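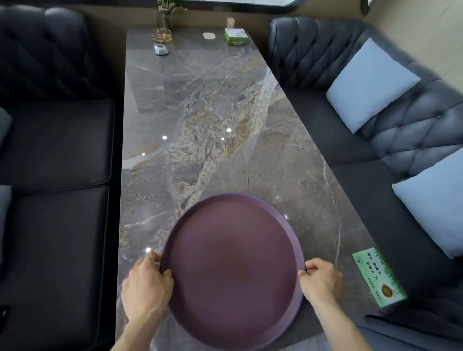 Figure 3. Tray held over a booth table, both hands on the rim.

4.2 Tray handling with the Plikness kit

The Plikness kit is sold by Mendisel as a ready set for teaching table service to a two-arm robot. We bought one set and tested it during November in a restaurant with booth seating. The kit contains the head camera, the mounting parts and a license for the training software Metia. In this section we report only the tray task.

The task begins with the tray above the near end of the table, as in Figure 3. This position is difficult for two reasons. First, the tray fills much of the lower part of the view and covers the table under it. Second, the polished stone gives back the ceiling lights as small white spots, and the software can take such a spot for an object. Small items at the far end of the table stay in view, and also the green card at the near right corner.

We recorded 124 trials. In 19 of them the software lost the rim of the tray, and the operator had to start again. The manual recommends 800 trials before the first training, so our results should be read with care. The older kit from the same seller, Messina, was not available to us for comparison.

Setup was simple, but the manual is in our opinion too short on the subject of glossy tables.

Home | Issues | Authors | Search | Contact

Comments
Kaj Oddsson, 7/1/20: Did you try a matte cloth on the table?
reader_m: Please add the price of the Metia license.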